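Skonstead: Greifarme am Sandwichband, Frühschicht wird umgebaut

29. Mai 2021 - Beim Kantinenzulieferer Vanditz in Skonstead belegen ab September Roboter einen Teil der Sandwiches. Das hat die Werksleitung gestern der Belegschaft mitgeteilt. Entlassungen soll es keine geben, heißt es. Schriftlich gibt es das bisher nicht.

Betroffen ist vor allem die Frühschicht. 2862 Sandwiches gehen dort pro Morgen raus, alle von Hand belegt. Künftig sollen 1423 davon über die neue Linie laufen, den Rest machen weiter die Leute am Band. Schichtbeginn dann um fünf statt um halb vier - für viele der eigentliche Punkt.

Schichtführer Ilango Reddy ist seit neun Jahren dabei. "Ausschlafen nehm ich gern. Aber was ist mit den Nachtzuschlägen?" Die fallen nach jetzigem Stand zum Teil weg. Der Betriebsrat verlangt einen Ausgleich, verhandelt wird nächste Woche.

Neu sind vier Stellen für Anlagenbetreuung, intern ausgeschrieben. Schulung zwei Wochen, bezahlt. Bisher acht Bewerbungen, darunter zwei aus der Spülküche.

Die Technik kommt von Murthy, die Steuerung heisst Vumadach. Trainiert wird vorerst mit Spielzeug: Brot, Patty, Käse, Tomate, Salat, alles auf einem runden Tablett mit Fächern, daneben der Teller.

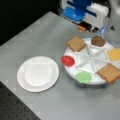

Echte Ware kommt laut Murthy erst in der nächsten Phase dran. Tomaten gelten als schwierig, Salat auch. Ein Termin für den Probelauf mit der Frühschicht steht noch nicht fest, Reddy will aber das zwei Kollegen vom Band von anfang an dabei sind. Die Werksleitung prüft das.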